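About Skider

Skider sets up and looks after small robot cells for firms that take old office computers apart. We started with one arm on one bench and now look after 12 cells, all within a day's drive of our shop in Kosarmont. Our oldest customer is Destell, and most of what we know we learned on their cell.

A new cell takes us 9 working days. The first few go to the arm itself: bolting down the base, running the cables, setting the speed limits and checking every stop button. After that we teach positions. Desktop cases are tight inside, and the gripper has to get in past the power supply and the drive cage without catching a cable. We step the arm in slowly by hand, save the point, back out and do it again with the next case.
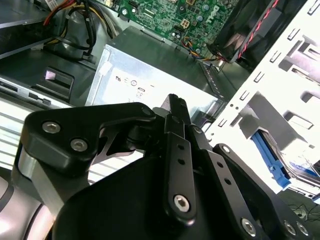
Fabbri wrote to us that the teaching days felt slow while they were going on, but that their operators had stood next to us the whole time and could move a saved point themselves by the second week. They would have liked the written notes sooner, and asked for a printed copy to keep at the bench. Both are now part of every setup.

Once a cell is running, we come back every 10 weeks. We check the screws on the finger plates and links, clean the wrist camera, look for wear on the fingertips and run the saved points against a test case. Fingertips wear first. We keep spares on the shelf in Kosarmont and send them out the same day if the order reaches us before 2 p.m.

The visit ends with a part-handling check. The arm has to hold a plastic part inside an open case and keep its grip. If it slips, we reset the grip force and start the check over. 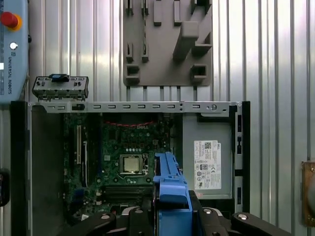
Gripper holding a blue plastic part in an open Dell desktop.

Our service log goes back to the first cell and has 2,826 entries. Customers can ask for the pages on their own cell at any time.

Repairs are done on site where possible. If a gripper has to come back to the shop, we fit a loaner before we leave.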